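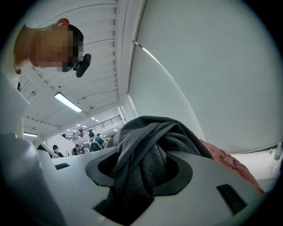

January 2021

Six weeks into the new arrangement, and I have been promising myself I would write some of it down before I forget what the place was like in December. My feet are in the basin, the soup is on low, and for once I'm not too tired to hold a pen, so I had better get on with it.

The big change is that we teach now as much as we wash. Bontu Gebreyes has been on the laundry floor longer than anyone, and when Sustari took over the Xaba contract she was sure we would all be sent home by New Year. I was sure of it too, though I kept it to myself and went around being cheerful, which I think annoyed her. Instead they asked who wanted to learn the hand grippers. You wear the head rig and do the ordinary work with the tool, loading and unloading and sorting, and all of it gets saved so that the machine arms at Jalilero can learn from it one day. Twenty minutes on, then a rest, then twenty more.

I did not expect to find it so hard. I have been stuffing clothes into washers since I was a girl helping my aunt, and my hands just know. With the gripper you have to think about every sock! You pinch one corner and the rest of the pile comes with it, or nothing comes at all. Towels are the worst, they bunch up at the mouth of the drum and you have to coax them in a bit at a time. Bontu is better at it than I am. She talks to the laundry under her breath, in the voice she uses for her grandchildren, and I do wonder what the arms at Jalilero are going to make of that.

What I miss is the talking. We used to stand two at a table and fold, and between us we could settle anybody's marriage by lunch. Now we're each at our own washer with our minds on our fingers, and the chat has to wait for the rest. On the other hand my shoulder is so much better -- no more heavy bags, the carts from Sidano bring everything to us -- and I sleep through the night, which I hadn't done in two years.

I asked the young supervisor today what happens to us when the arms have learned it all. She was kind about it and said there would always be the odd things, the zippers and beads and baby clothes. Maybe so. She is very young. Bontu told her we had better teach them slowly, then, and we all laughed, me loudest.

Must remember to bring the good scissors tomorrow, and to give Bontu back her blue dish. And call Mama before she calls me.

Amparo Huamán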